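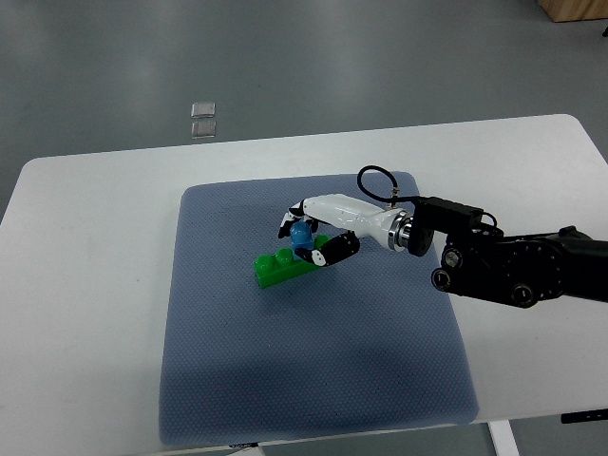

Abb. 1: Roboterhand an der blauen Spielfigur auf dem grünen Baustein, darunter die graublaue Matte

Studierendenprojekte > Robotik > Projekt Skurnent > Zwischenbericht Februar 2022

4. Der Fehler mit dem Daumen

Unser spannendster Fund im ganzen Semester war ein Fehler! Ab Versuch 80 blieb der Daumen beim Öffnen immer wieder stehen, während die oberen Finger brav aufgingen. Der Arm fuhr trotzdem hoch und riss Figur und Baustein zusammen von der Matte. Verletzt wurde niemand, aber Kenza Abdelaziz hat sofort den Not-Halt gedrückt, und wir haben drei Tage lang nur noch Logdateien gelesen.

Zuerst hatten wir das Kabel am Handgelenk in Verdacht. Jaanus Paju hat es getauscht, der Fehler kam wieder. Fündig wurden wir in Zeile 1772 des Protokolls: Die Steuerung wartete 300 ms auf die Rückmeldung der Hand und meldete danach einfach »offen«, egal was der Daumen machte. Eine einzige Zeitüberschreitung, falsch behandelt (von uns selbst programmiert, im Dezember).

Jetzt fragt das Programm jeden Finger einzeln ab, und ohne vollständige Rückmeldung bewegt sich der Arm keinen Millimeter. Adel Ashour hat dazu einen Test geschrieben, der den Ausfall absichtlich auslöst, und es macht richtig Spaß, dem Arm beim Stehenbleiben zuzusehen! Offen ist noch, warum der Daumen überhaupt hängt. Frau Eberhard tippt auf das Getriebe.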